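Print this page | E-mail this page

FOR IMMEDIATE RELEASE

Whitlock Opens Sign-Up for Its Spring Sponge and Cloth Swap in Sunville

SUNVILLE, Sunday, March 30, 2025 - Whitlock, the household goods shop that has kept Sunville in brushes, buckets and dish towels for longer than most of us care to add up, is very happy to announce that its kitchen swap is coming back this spring, and that sign-up is open to anyone in town who has a sink and something tired sitting beside it.

The idea is the same simple one that neighbors took to so kindly last September, when 273 households came through the door. Bring in your worn-out sponges, scrubbers and dishcloths, drop them in the bin by the counter, and go home with fresh ones from the Flomia range at no charge. There is a limit of 3 pieces per household, and we do ask that old items be rinsed and squeezed out before they travel (our floor thanks you!).

"We love the swap because people stay and talk," the shop said in a statement. "Somebody comes in for one sponge, and before long they're telling us how their grandmother got the burnt bits off a roasting pan, and three other customers are leaning in to listen."

New this year is a sorting table, set up with help from our friends at Ekura, where visitors can handle different kinds of sponges before choosing. The table will be out for 7 days, and the first 100 households to sign up will also receive a cotton drying cloth. 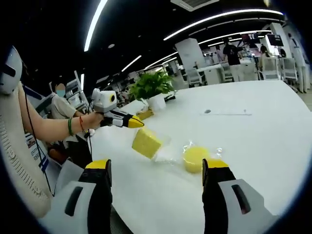
Choosing a sponge sounds like a small matter, and perhaps it is, but the right shape does make the evening dishes go a little easier. Flat-sided blocks are good for baking trays and the corners of a casserole, while rounds sit nicely in the palm for bowls and glasses. The two yellow ones on the white tabletop are a fair example of each, the rectangular one with its open, speckled pores and the paler round one in its clear, crinkly film. We suggest leaving any wrapper on until you are ready to use the sponge, and standing it on its edge to dry between washes.

Sign-up sheets are at the Whitlock counter during regular shop hours. Households that can't make it in may send a neighbor with their old sponges, as long as each household's name is on its own bag.

Last updated: March 2025

Contact Whitlock, Sunville | Copyright 2025 Whitlock. All rights reserved. | Back to top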